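Week 5 handout: notes from our visit to the Watkins lab

Hi all, these are my notes from the open day, tidied up a bit for the 32 of you who came along and the few who couldn't make it. Bring them to the tutorial, we'll be using them for the short report.

We started in the simulation room with Mark Anthony Baluyot, who has the patience of a saint and let us interrupt him constantly. His group trains its picking controllers in simulation before anything goes near the real arm. The software is called Coladik, and it renders the view from a camera near the gripper, so you're looking down at the work from more or less where the hand is. I loved this part!

The task on the day was reaching into an open container on a table. Sounds dull, I know, but think about what the controller has to sort out: where the rim is, how deep the floor is, and how far it can go down before it bumps something. Mark ran a batch of 125 attempts while we had our morning tea, and changed the tabletop and the lighting between runs.

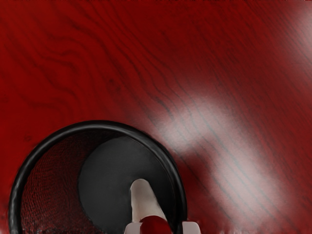

Somebody asked why they bother with all the fancy surfaces (good question, Priya's table!). The short answer is domain randomisation, which we covered in week 3. If every training run has the same plain grey bench, the policy can end up leaning on that bench. Change the colour, the grain and the glare often enough and it has to pay attention to the shape of things. A full training set for this task is 2000 scenes, and Mark reckons the shiny ones cause him the most grief – reflections mess with the edge of whatever you're reaching for.

After that we wandered over to the Zeker cell, where the real arm was running at a crawl behind its guarding. Have another look at your notes on the stop button and the light curtain, as I'll be asking about both. The Rasov people had a stand by the door too, mostly cable carriers, and very generous with the free pens.

For the report, please write 8 paragraphs, no more. Pick one thing a simulated scene could get wrong about contact or lighting, and explain how you'd test for it on the real arm. Sketches are welcome, and your handwriting is fine by me as long as I can read it. Drop it in my pigeonhole by the end of September.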